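Bringing a surgical robot into your theatre: a how-to for the people who work around it

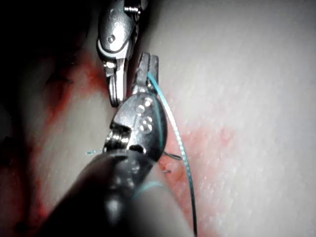 Two instruments at the tissue edge, with the blue suture held in the jaws of the larger one.

When the robot came to our theatres I was handed a login for the training site and a very thick folder, and both were full of good things about the machine. What I wanted, as the person drawing up the staff lists, was something about us. Where does everybody stand? Who speaks to whom? What happens to the assistant who has spent years holding things and is now sitting on a stool beside a metal arm? I have written down how we went about it at Kneath, in the order I would do it again, and you are very welcome to borrow whatever suits your own place.

Before you start

Give yourself longer than you have been told. We were offered 3 weeks between delivery and the first list, and Morenike Adebisi, who leads our scrub team, asked for more and got it. I was a bit cross at the time (I had already done the rota!) but she was quite right, and the extra weeks went on practice with the room set up and no patient in it.

You will want a floor plan of the theatre, a roll of coloured floor tape, the stock list for the new instruments, and a large whiteboard. A kettle nearby helps too, as these sessions run on.

Step 1. Walk through the jobs, one person at a time

Sit down with each member of the team and go through an ordinary operation from setting up to clearing away. Write down what they do with their hands, what they watch, and what they listen for. Then go through it a second time with the robot in the room.

The surgeon's change is the one everybody talks about. They move to the console and work the instruments from there, with their head in the viewer, and they can no longer glance across and catch somebody's eye. The scrub nurse's change is quieter but every bit as big. A good scrub nurse reads the surgeon's face and hands, and has the next thing ready before it is asked for. Abla Shboul told me that in her first practice session she felt as though she had gone a little deaf. She learned to read the screen instead, and now she will have the scissors ready from the way the thread is lying.

Step 2. Agree the words

Once the surgeon is at the console, talking has to do the work that looking used to do. Our rules fit on one side of paper:

Say the person's name first, then the request.
Whoever hears it repeats it back before doing it.
Name an instrument by its arm number and its type, both together.
Before any instrument is changed, the bedside assistant says "changing" and waits for "go ahead".
Needles are called in and called out, every one, and the scrub nurse answers.
Anybody in the room may say "stop", and everything stops.

Practise these aloud. It feels daft for the first half hour and then it doesn't.

Step 3. Teach everyone to read the picture

Put a large screen where the whole team can see it, and spend time on what it shows. On screen a tiny pair of jaws can fill half the view, and newcomers lose all sense of size. The surgeon also has to judge the pull on a stitch largely by eye, so the people at the bedside should learn to watch how the thread lies and how the tissue sits around it. If a length of suture passes out of view, the assistant should know where the rest of it is and say so.

We ran these as lunchtime sessions, and the porters and cleaning staff came along as well. I would keep that. People are far easier around a machine once they have seen what it is for.

Step 4. Tape the floor

Mark where the cart is parked, where it stands when in use, and the route between. Mark a clear path from the door to the patient's head for the anaesthetist, and keep it clear of cables. Ours took 4 attempts, and the last change was made by Emrys Llewellyn, who moves the beds and had spotted that one could not be turned with the cart in its corner.

Step 5. Practise getting it out of the way

Run a drill for the day the robot has to be moved back in a hurry and the team must carry on by hand. Everybody needs a named job: one person for the instruments, one for the cart, one for the open tray, one on the telephone. Time it, talk it over and run it again. Our first go took 74 seconds and our best so far is 39. Keep the drill going after the novelty has worn off, and run it with whoever is on duty.

Step 6. Look after the skills you already have

This was the worry I heard most often, usually in the corridor. Eleri Prothero had assisted at open operations for years and feared she would forget how. We now share the lists out so that each assistant spends part of every month away from the robot, and trainees do their open work alongside it from the start. It makes the rota fiddlier, and I grumble, but I would not give it up.

Do talk about pay and grading early on, too. The bedside role carries new duties, and those belong in the job description before people are doing them.

Step 7. Allow for the cleaning

Jointed instruments take longer to clean and check than plain ones, so bring your sterile services people in from the very first meeting. We left ours until the third, and had to apologise. Follow the maker's instructions for each instrument, write its remaining uses on the board, and leave room on the list for a late tray.

Step 8. Go back and ask

We hold a short chat at the end of each robotic list and a longer one in May. Keep a notebook in the coffee room for the things people would sooner write than say. The latest entry in ours asks for a better stool at the bedside, and I have two on trial at the moment, one with a back and one without.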